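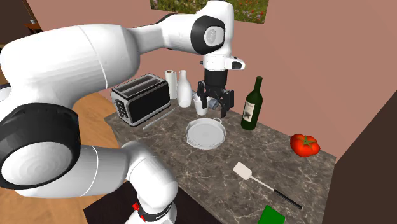

Über uns

Cislow ist eine Kochschule mit angeschlossener Lehrküche. Wir unterrichten Erwachsene, die privat kochen, und Menschen, die in der Gemeinschaftsverpflegung arbeiten oder dorthin wechseln möchten. Träger ist die Edholm Bildungsgesellschaft, die auch die Räume stellt.

Wie die Schule entstanden ist

Angefangen hat Cislow als Abendkurs im Nebenraum einer Bäckerei. Unterrichtet wurden Brot, Suppen und einfache Saucen, immer dienstags, mit zwei Herdplatten und einem Backofen, den die Bäckerei nach Ladenschluss nicht mehr brauchte. Nach drei Jahren war die Warteliste länger als der Kursplan, und wir zogen in das frühere Verwaltungsgebäude der Molkerei Dadby um. Die Milchannahme im Erdgeschoss ist heute unser Lager, im ersten Stock liegen die Unterrichtsräume. An einigen Türen stehen noch die alten Abteilungsnamen. Wer zum Büro will, geht durch die Tür mit der Aufschrift »Lohnbuchhaltung«.

Leitung

Hsiu-ying Liu leitet die Schule seit dem Umzug. Sie hat Köchin gelernt, danach in Betriebskantinen und einer Klinikküche gearbeitet und später die Ausbildereignungsprüfung abgelegt. Den Grundkurs unterrichtet sie weiterhin selbst, ebenso den Kurs zu Teigtaschen und Nudeln im Winterhalbjahr. Die übrigen Kurse geben Lehrkräfte, die hauptberuflich in Küchen, Bäckereien oder in der Ernährungsberatung tätig sind. Entsprechend liegen viele Termine am Abend oder am Wochenende.

Was wir unterrichten

Der Grundkurs umfasst zehn Abende. Behandelt werden Schneidetechniken, Garverfahren, Brühen, Hülsenfrüchte, Eier, Gemüse der Saison, Fisch und Schmorgerichte. Der letzte Abend ist offen, die Gruppe legt das Menü fest und kauft dafür auch ein. Vorkenntnisse sind nicht nötig.

Für Beschäftigte aus Kitas, Schulen und Pflegeeinrichtungen bieten wir Lehrgänge zu Speiseplanung, Allergenkennzeichnung, Sonderkost und Mengenkalkulation an. Diese Lehrgänge finden tagsüber statt und können auch in der Küche des jeweiligen Betriebs abgehalten werden. Am Ende steht eine Teilnahmebescheinigung, eine staatliche Prüfung nehmen wir nicht ab.

Unter dem Namen Bite laufen unsere Einzeltermine. Sie dauern drei Stunden und haben jeweils ein einziges Thema, zum Beispiel Sauerteig, Linsen, Fond oder Einkochen. Das neue Bite-Programm erscheint jedes Jahr im Januar.

Bibliothek

Im zweiten Stock befindet sich unsere Kochbuchsammlung mit 3.254 Bänden. Den Grundstock bildet der Nachlass einer Hauswirtschaftslehrerin, 2.407 Titel, überwiegend aus der ersten Hälfte des 20. Jahrhunderts. Dazu gehören viele Firmenkochbücher, Schulhefte mit handschriftlichen Rezepten und eine fast vollständige Reihe von Einmachratgebern. Die Bücher können im Lesezimmer benutzt, aber nicht ausgeliehen werden. Kopien sind je nach Zustand des Bandes möglich. Bitte melden Sie sich vorher im Büro an.

Einkauf und Reste

Gemüse, Eier und Mehl kaufen wir, soweit verfügbar, in der Region. Gewürze, Reis und Öl beziehen wir über den Großhandel. Was in den Kursen gekocht wird, essen die Teilnehmenden gemeinsam oder nehmen es mit. Eigene Dosen sind willkommen, wir haben aber auch Pfandgläser. Küchenabfälle gehen an eine Biogasanlage.

Kursgebühren

Die Gebühr für den Grundkurs beträgt 500 Euro einschließlich aller Lebensmittel und der Kursmappe. Ratenzahlung ist auf Anfrage möglich. Auszubildende, Studierende und Menschen mit geringem Einkommen zahlen die Hälfte. Ein formloser Hinweis bei der Anmeldung und die Kopie eines Nachweises reichen aus. Die Preise der anderen Angebote stehen bei den jeweiligen Kursen.

Besuch und Kontakt

Das Büro ist montags bis donnerstags von 9 bis 15 Uhr besetzt. Der Eingang liegt auf der Hofseite, ein Aufzug ist vorhanden. Parkplätze gibt es nur wenige, Fahrräder können unter dem Vordach abgestellt werden. Für Fragen zu den Lehrgängen in Betrieben vereinbaren Sie bitte einen Telefontermin mit Frau Liu.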